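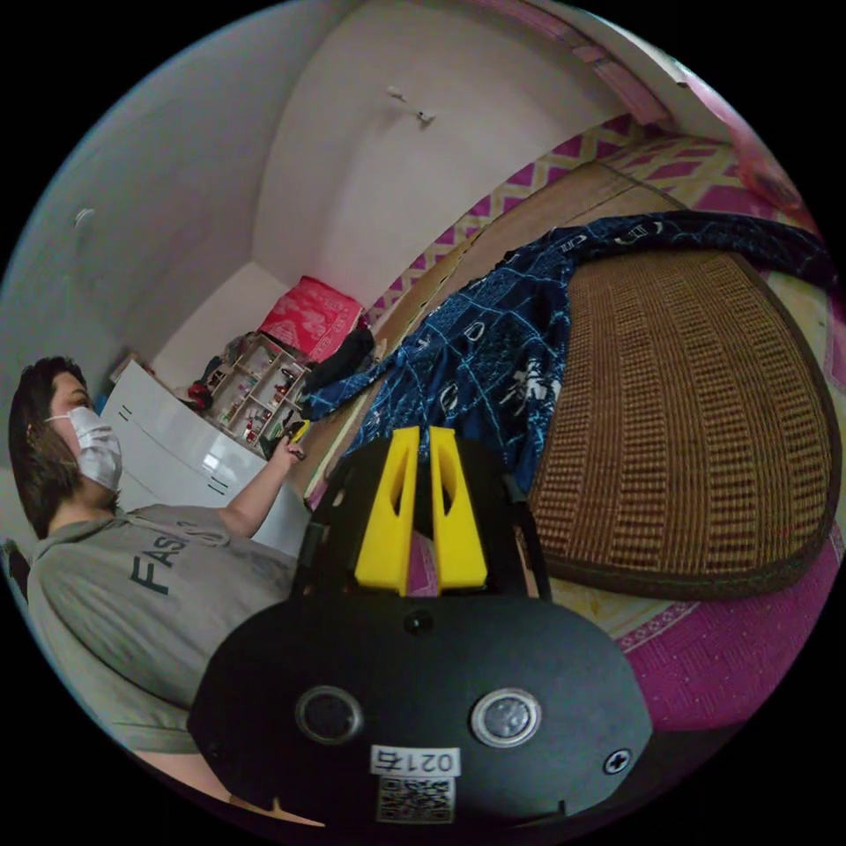 Gripper 021 in the bedroom, fingers towards the blanket and the woven mat.

Thursday, May 18, 2023

Bedroom set, second visit to the Vunura flat. Lurdes Louro came along to keep the log so I could get on with the recordings. Two units in use, 021 and the spare.

Tasks today were bedding (pull a corner, fold over, smooth) and shelf items (pick from a compartment, put back in a different one). Kept 200 examples as the target for the two together. Ended on fewer than that after throwing out the bad ones, see below. Running total for the Botano collection is now 742, checked against the sheet before I shut the laptop.

Bedding notes. The blanket is hard work. With a single thickness the fingers close on it and slide off unless you come in low and push a little first to make a ridge. I did the first 14 without the push and they look different enough from the rest that I have tagged them "no ridge". Don't delete them yet. Galtura's loader will take the tag as long as it is lower case with an underscore, which I forgot, so it needs redoing.

The mat is a different problem. It slides along with the blanket when you pull sideways. For half the takes I let it slide and for the other half Lurdes held the far edge down, but then her hand is in view near the end. Not sure which we want. Ask Ardeleanu, they wrote the rule about second hands.

Shelf notes. Small things in the compartments are fine if you approach straight. At an angle one finger catches the divider and the whole tool twists in your wrist. 9 takes lost that way, all marked "fail_contact". I would keep them, since the model sees almost no failed picks at the moment and the February batch had none at all.

Speed: I am still too quick on the release. Played back a few and the item is let go before it is properly down. Try counting one before opening. Lurdes does this without thinking and hers are better.

Calibration run at the start and again after lunch. Finger opening read slightly wide the second time. Swapped the battery, ran it again, same reading. Could be the left finger working loose where it seats. Check on the bench before the next visit and write the number on the card.

Fisheye view is good on the bed. You get the wall, ceiling and cupboard for free, so position tracking held even with the blanket filling a lot of the middle. It did drop twice when I went in very close over the patterned sheet. Both takes cut.

To do:
Fix the "no ridge" tags.
Bench check on 021.
Message Ardeleanu about hands in view.
Copy both cards to the shared drive, then wipe.
Next visit: pillowcases, and more shelf picks from the lower compartments.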